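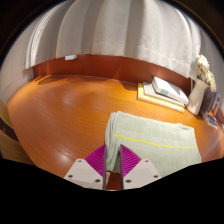

Folded towel, pale green, on a wooden table.

Call for participants: household towel wear and laundering study

Rulero is seeking households in Tullport and the surrounding district to take part in a study of how cotton towels change with ordinary use and washing at home. The study runs for 16 weeks from October. Participation is paid.

Background

Laboratory wear tests put textiles through a fixed number of wash cycles at a set temperature, with a set detergent dose and a standard ballast load. The results are repeatable but say little about what happens in a home, where loads vary, water hardness varies and a towel may be used several times between washes. The study will record these conditions as they occur and compare the returned towels with a set laundered under laboratory conditions over the same period.

The properties to be measured are mass per unit area, dimensional change, water absorption time, tensile strength of the ground weave and colour change. All measurements are made at our laboratory on Lūse Road. Participants are not asked to measure anything other than detergent.

What participants receive

Each household is issued with a sealed pack containing 11 cotton terry towels, a measuring scoop, a logbook and a prepaid return satchel. Every towel has a woven label with a number at one short end. Labels must stay attached for the whole study. Please do not wash the towels before the start date given in your logbook.

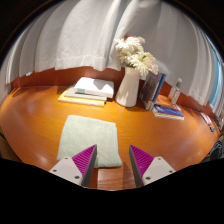

Store the towels folded and dry between uses, away from direct sunlight. Any cupboard, shelf or linen press is suitable. Vacuum storage bags must not be used, as they compress the pile and affect the absorption results.

What participants do

Use the towels as you would use your own, for bathing or hand drying. They must not be used for cleaning floors, vehicles or animals, or with hair dye, bleach or benzoyl peroxide products.

Wash the towels in your own machine, using your own detergent and your usual program. Each towel must be washed at least once a week. They may be washed with other items. Dry them on a line, on a rack or in a dryer, whichever is your normal practice, and keep to the same method where possible.

After each wash, enter the following in the logbook:

Date and towel numbers
Program and temperature selected
Detergent type and number of level scoops
Whether fabric softener was used
Load size (quarter, half, three-quarter or full)
Drying method

An entry takes less than two minutes. Missed entries should be left blank and not filled in from memory.

Two towels are returned in the satchel at the end of week eight. The remaining nine are returned at the end of week 16. Towels that are lost or damaged should be reported by email within seven days. Payment is not reduced for accidental loss of a single towel.

Who can take part

Applicants must be 18 or over and must live at a street address with postcode 2423 on the study register. The household must have its own washing machine. Shared laundries and coin-operated machines are excluded from this round. Both front loaders and top loaders are needed, and places will be allocated to give a balance between the two. Households on tank or bore water are encouraged to apply.

You cannot take part if anyone in the household works for a manufacturer or retailer of detergent, washing machines or household linen, or if you expect to be away from home for more than 14 days in a row during the study period.

Payment

Households that complete the study receive $501, paid by bank transfer in two parts: $200 when the week eight satchel is received and $301 when the final towels and logbook are received. A household that withdraws before week eight is not paid but may keep the scoop. Towels remain the property of Rulero and are cut up during testing, so they cannot be given back.

Privacy

Names and addresses are held separately from the logbook data. Published results will refer to households by code only. Logbooks are destroyed five years after the final report. You may withdraw at any time without giving a reason, and may ask for your data to be removed up to the date of the final return.

How to apply

Application forms are available from the front counter at Lūse Road or from the Kiduvham branch office, Monday to Friday, 9 am to 4.30 pm. The form asks for the make and model of your washing machine, the number of people in your household and your water supply type. A copy can be posted on request.

An information session will be held at the Kiduvham office on Thursday at 6 pm. Attendance is optional and no booking is needed. Sample logbook pages will be available to look through.

Questions about eligibility should be addressed to Kaja Kazlauskienė, Study Coordinator, Textile Testing, Rulero, Lūse Road, Tullport. All applicants will be told of the outcome in writing.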